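Consumer Claims and Evidence, Handout 4
Instructor: Lâm Kim

Read before section. Bring the Evura label and a pencil.

Most of what we call "organizing advice" is sold by companies that make containers. Keep that in mind when you read the Turkent survey. It says people with sorted drawers feel calmer. Fine. Who was asked? 433 customers who had just bought drawer dividers. I would expect them to feel pretty good about drawer dividers.

Terms for this week:
Self-selection -- people choose whether to be in the group.
Baseline -- what things looked like before.
Open bin -- any storage container without a lid. Vasseur counts these as a "system." I don't.

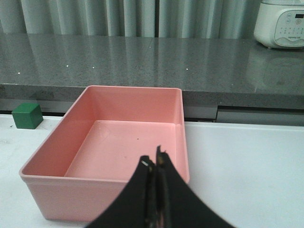 Fig. 1. Open bin, pink plastic.

The Vasseur trial is a little better. It had 22 households and ran through March, and it did have a baseline. But the two groups were not alike: one got bins plus a home visit, the other got a leaflet. If the first group did better, was it the bins or the visitor? The paper never asks.
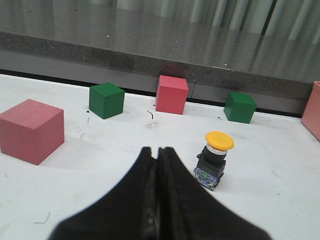
Prumon tried to fix this by giving everyone the visit. The difference between groups shrank to roughly 2 minutes a day spent looking for things, as reported by the people themselves. I have doubts about anyone's memory for two minutes.

For section, write half a page:
What would a fair comparison group look like?
Which claim on the Evura label could be tested at all?

Skip the Turkent appendix. It repeats the brochure.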